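Two numbers and a lost afternoon

I'd blamed the planner all week, so sorry, planner.
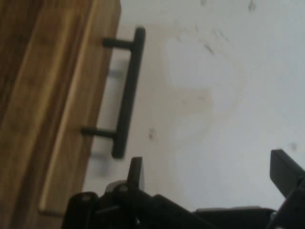
Rizwan spotted it in the end. My approach step was reading the handle pose 20 frames late, because I'd left an old buffer switched on in the config (my own buffer, from June!). I've binned it and dropped the retry limit to 3 – much calmer logs already. Next job is the pull itself, and Embla wants the force limits moved into their own file before I touch anything else.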